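Quilting Assistant and Quilt Repair Trainee, Part Time
Grundov Textile Workshop, Zondumham

Grundov is a small workshop that repairs, finishes and makes quilts, bedspreads and other household textiles. We take in work from private customers and from a handful of inns and guest houses in the area. We are looking for one person to join us as an assistant and to learn repair work on the job. The position starts in June.

Experience is helpful, but we will train someone who can already sew a straight seam by hand and by machine and who is patient with slow work.

About the work

Most of what comes through the door is ordinary bedding that people want to keep using. Bindings wear through, batting shifts, seams open at the corners, and old patches come loose. We also finish quilt tops that customers have pieced at home and don't want to quilt themselves. Prints, plaids and stripes all come up, and you will spend a fair amount of time matching thread to them.
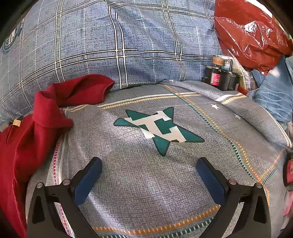
Page last changed: 4/1/23

On a normal shift you would do some of the following:

Check in new items with the customer, write up the ticket and note stains, tears and missing pieces.
Baste layers together on the long table.
Replace bindings, by machine on the front and by hand on the back.
Patch small holes and close open seams.
Press and fold finished pieces and get them ready for pickup.
Keep the thread drawers and the fabric shelves in order. This takes longer than it sounds — the grays alone fill a cabinet.
Answer the phone when the front desk is busy.

You will work mainly with Miyuki Ichikawa, who runs the repair side of the shop and will do most of your training. For the first 6 weeks you will sit at the bench next to hers and work only on practice pieces and simple bindings. After that you will get your own tickets, starting with small items. Large or fragile pieces go to Miyuki, and you will help her with the lifting and turning.

Tools and space

The workshop is one large room on the ground floor with a smaller room behind it for washing and drying. We have two domestic sewing machines, a heavier machine for canvas and thick layers, and a longarm quilting machine in the back corner. You would not use the longarm in your first year unless you already know how. Pressing is done standing up. The room gets warm in summer and we keep the windows open when it isn't raining.

Bring your own thimble and small scissors if you have ones you like. Everything else is supplied.

A word on plaids

Plaid is the thing most new people struggle with, so we ask about it at the trial session. When a plaid cover has to be patched, the lines in the patch should meet the lines around it on all four sides. On padded pieces the fabric pulls toward the stitching and the lines bend, so a patch that matched on the table can be off once it is pinned. We pin, check, unpin and pin again. If that sounds like a bad way to spend an afternoon, this is probably the wrong job.

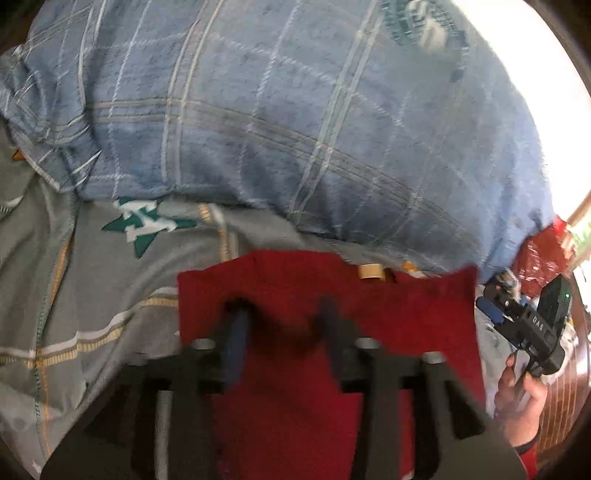 What we are looking for

Neat hand sewing. It doesn't have to be fast.
Good basic machine skills.
Able to stand for part of the shift and lift a heavy wet quilt with help.
Comfortable talking with customers, including telling them when something can't be saved.
Clear handwriting, as our tickets are still on paper.
No strong allergy to dust, lint or wool.

A driver's license is useful but not required. We do a delivery run to Indden every other week and it would be good to have a second driver.

Hours and pay

Three shifts a week, to be agreed. Shifts run from morning to mid-afternoon. We pay an hourly wage, which we will tell you when we call to arrange the trial session, and it goes up when you move on to your own tickets. The trial session is paid too. After a year there is a yearly allowance of $300 for classes or books. Staff can use the machines for their own projects after closing — ask Miyuki first.

How to apply

Send a short letter saying what you have sewn and why you want to do this work. Photos of things you have made or mended are welcome, up to 6. We don't need a formal résumé.

Mail it or drop it off at:
Grundov Textile Workshop
1211 Chiba Street
Zondumham

Please write "Assistant" on the envelope and include a phone number. We will call everyone we would like to meet. The trial session lasts a morning. You will bind one edge of a practice piece, patch a square of plaid and have coffee with the rest of us.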